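Rirnon Open Day Recordings: README

Last changed Sep 9, 2019

Hello, and thank you for downloading this! The files in this folder come from the open day we held at the Rirnon workshop in Dendville, when we opened the doors to neighbors, school groups and anybody else who wanted to see how household robots get their training material. A good many visitors asked if they could take the recordings home and poke at them, so we tidied everything up (well, mostly) and put it in one place.

What the day was about

We wanted people to see the plain, everyday side of the work. Visitors tend to expect a robot doing backflips, and what we had to show them was housework, filmed from head height, over and over again. Hongmei Tang ran the demonstrations in the storage room and talked people through each task before it was recorded, and Chibuzor Haruna sat next door with the playback screen so that guests could watch a clip and ask as many questions as they liked. The basket carrying task got far more attention than we had planned for, mainly from the younger guests, who had strong opinions on the proper way to hold one. 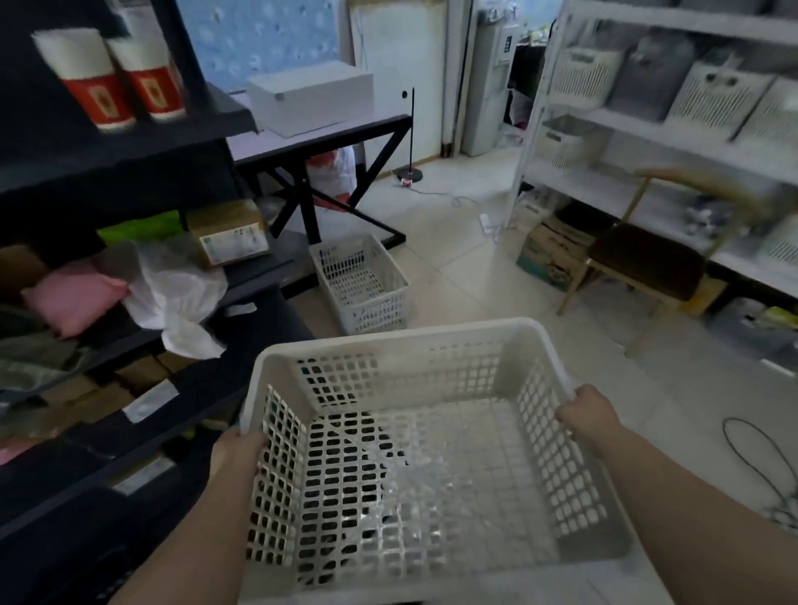 Basket carrying task, storage room, head camera view. Both hands on the rim, second basket on the floor by the table.

Baskets are a lovely thing to learn from, by the way. They are wide, they need both hands, and when you carry one in front of you it hides a fair bit of the floor. The floor shows through the holes, too, and our older segmentation tool, Pasitier, had a habit of labeling those little patches as part of the basket. If you use the masks, please look them over first.

What is in the folder

clips/ has 1062 short recordings, each with one task from start to finish
stills/ has 4000 single pictures taken from the clips
masks/ has the Pasitier output, unedited
notes/ has the task names and Hongmei's remarks, typed up from her notebook

The notes cover most clips but not all of them. Where a remark is missing, the line is left blank.

Things to know before you start

Shelves, bags, boxes and cables are left in view, as you would find them in any working storage room. Lighting changes from clip to clip. Sound was removed from everything, so the explanations given to visitors are not included. We also took out any clip that showed a guest's face.

To open the clips in order, use the Akande viewer, version 40 or later. Older versions will play them but they lose the task names.

Use and thanks

You are welcome to use the recordings for teaching, research or plain curiosity. Please mention the Rirnon open day if you publish something. Corrections to the notes go to Chibuzor, who is still working through the ones sent in since March.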